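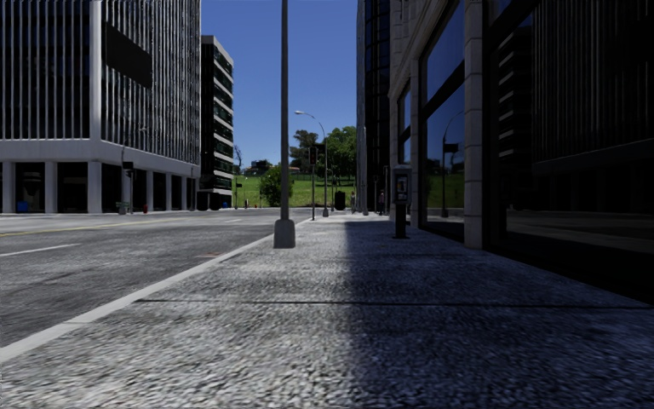
Herrera block, northbound, with the shadow edge on the sidewalk.

Search stories Go
Print this story
E-mail this story

Clause Nine

The finding that held up the Jatine certificate concerned a shadow.

I was the assessor of record. The unit was a sidewalk courier, and the standard was the Ploltov Code for Small Machines on Footways, second revision. The Code allows the first stage of assessment to be done in simulation, and Jatine had chosen to do it in Fellum, which renders a business district in daylight and lets the operator put the sun wherever the test plan says. The plan called for 150 runs on a route labeled Herrera. The city that Herrera was modeled on, if there was one, was not identified in the documents, and the Code did not require that it be.

My job was to watch what the unit saw and compare it with what the unit did. The first went in the left column of the form. The second went in the right column. A third column, headed Remarks, was supposed to be left blank unless a clause applied.

Clause nine reads as follows: "A unit shall not proceed onto a surface it has not classified. It shall stop, and it shall remain stopped until the surface is classified or an operator releases it."

In run 46 the unit came up the sidewalk at walking pace with the curb on its left and the buildings on its right. The pavement was speckled aggregate throughout, pale in the sun and dark where the buildings blocked it. The unit reached the line where one became the other and stopped. It stayed there for 90 seconds. Then the surface was classified as sidewalk and it went on to the end of the route and delivered an empty box to an empty doorway, as planned.

I wrote in the left column: sidewalk, part shaded. I wrote in the right column: stopped, clause nine. I left Remarks blank and opened run 47.

Jatine objected the same afternoon. The objection was four pages long and well prepared. It argued that a shadow was a condition of light and could not be a surface, so clause nine could not apply to it, so the stop was unforced, so it should be struck from the record as noise. An unforced stop counts against the unit under clause twelve, which deals with obstruction of footways, and Jatine had one such stop to spare before the stage was failed.

I answered that the unit had reported the surface as unclassified. The Code speaks of surfaces the unit has not classified. It does not ask whether a person would have had any trouble.

They answered that under my reading a unit could stop anywhere, for any length of time, and be in compliance.

I agreed that this was so.

There was no reply to that for two days, and I went on with the crossings.
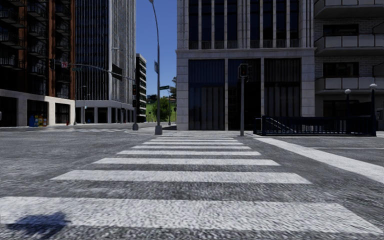 Crossing on the Herrera route. The unit's own shadow is at the lower left.

Crossings come under clause fourteen. A unit may enter a crosswalk only if it can clear the far curb without stopping, and once in the crosswalk it may not stop for anything that is not in its path. The two halves of the clause were written at different meetings. The first half assumes a unit that plans. The second assumes one that can tell what is in its path, and here the shadow question came back in a form I had not expected. With the sun behind the unit, its shadow fell in front of it on the paint and on the asphalt beside the paint. It had a rounded, uneven outline. It moved when the unit moved and it could not be driven around.

In runs with that sun angle the unit slowed at the first stripe. It did not stop. It slowed to a speed that was legal under clause six and kept to it all the way across, following its own shadow to the far curb.

I checked the test log for an explanation. The log gave the classification of the patch as "surface, provisional." That category is not in the Code. I searched Jatine's own documentation and found it in an appendix added in July: a surface that resembles a classified surface in texture but not in brightness may be held as provisional for up to 500 milliseconds, and the hold may be renewed. Nothing limited how often. On the crossing, the unit had renewed it continuously. On the sidewalk in run 46, it had not used it at all.

I wrote to ask why. The answer was that the category was enabled in crosswalks only. Stopping in a crosswalk was considered worse than stopping on a sidewalk, and Jatine had therefore given the unit permission to be less certain there.

I read that several times. It was a sensible engineering decision. It was also a decision to enter a surface not classified, and the Code forbids that in every location, the crosswalk included. I had been passing those runs all week. Each one had a left column and a right column in my handwriting and nothing under Remarks.

The procedure for an assessor who finds an error in completed forms is set out in annex C. The forms are not corrected. A new set is opened and the old set is attached to it, so that anyone who reads the second can see the first. The runs are then watched again from the beginning. I opened the new set on Saturday, November 3, 2018, with the building heat off. 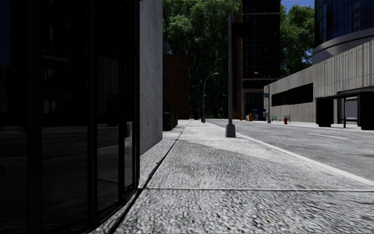
The second viewing went more slowly. I now had the log open beside each run, and wherever a classification was marked provisional I recorded the time and the number of renewals. I found them only in crosswalks, which agreed with what Jatine had told me. On the sidewalks the unit classified dark paving as sidewalk on nearly every run, promptly, and went onto it at full speed. It passed storefronts with the street reflected in the glass and was not troubled by them. Run 46 remained the only long stop.

I drafted the finding in the form the annex gives. Stage one, not passed. Clause nine, stop in run 46: conforming. Clause nine, crossings: not conforming, all runs in which the provisional category was renewed. The effect was that the one event Jatine wanted struck from the record was the one I had found correct, and the behavior they had not mentioned was the one that failed them.

Their second objection was a single page. It asked what I would have had the unit do in the crosswalk, at the first stripe, with its own shadow on the paint.

The Code's answer is that it should have waited at the curb. The sun in Fellum does not move unless the plan moves it, and the plan did not. A conforming unit would have waited until the run timed out, or until an operator released it, and there was no operator in the plan.

I wrote this down and sent it. Then I took out the form for proposed amendments, wrote "clause nine" in the box at the top, and spent the rest of the evening on the definition of a surface. By the time I stopped, I had the first half of it. The form allows two lines.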